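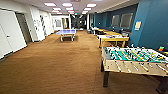
活动室使用常见问题

活动室几点开门？
早上九点到晚上九点半。最后半小时请留出来收拾东西。

桌上足球要预约吗？
平时不用，先到先玩。有人排队时，一局打完就换人。需要整段时间包用的，请提前在前台登记。

怎么算一局？
我们没有硬性规定，多数人先进十球为胜。转杆（手腕松开让杆自己打圈）不算进球，也容易伤到杆子。

球不见了怎么办？
先看看地毯上和桌脚边。找不到的话到前台领，每次最多领2个，走时还回来。请不要用乒乓球或玻璃弹珠代替。

杆子拉起来发涩，可以自己上油吗？
请不要自己上。油滴到球场面上很难擦掉，也会弄脏地毯。告诉前台，由Algirdas Baranauskienė统一处理，他用的是干性硅油，抹在杆子上，不抹在小人身上。

能不能把足球桌挪个位置？
不能。桌子调过水平，一挪球就会往一边滚。靠墙的木桌可以拼，拼完请按原样排回去。

木桌可以用来做什么？
下棋、玩桌游、拼图、写作业都行。剪纸或者用胶水时请垫一张垫板，垫板在前台借。

可以在里面吃东西吗？
带盖的水可以。热饮、零食和外卖请到走廊外的休息区吃。地毯不好洗，洒了东西请马上说，用干布按压吸水，不要来回搓。

要换鞋吗？
不用换，但下雨天请在门口把鞋底蹭干净。带钉的球鞋不能进。

小朋友可以自己来玩吗？
十岁以下要有大人陪同。身高不够的孩子请不要趴在足球桌边上，对面推杆时杆头会伸出来，容易撞到脸。

可以借整间办生日会吗？
可以，Drenness和Vavska两间都能借。Drenness每次收费138元，另收押金200元，地面和桌椅检查没有问题后当场退还。Vavska的价格请问前台。布置时不要在墙上贴胶带，会把漆带下来。

桌游少了零件怎么办？
在盒子里夹一张纸条写明缺什么，放回原处。捡到单个的棋子或卡片，放进前台的小盘里就行。

可以捐旧玩具或旧桌游吗？
配件齐全的我们收。毛绒玩具和要装电池的暂时不收，三月会再清点一次，到时候看看还缺什么。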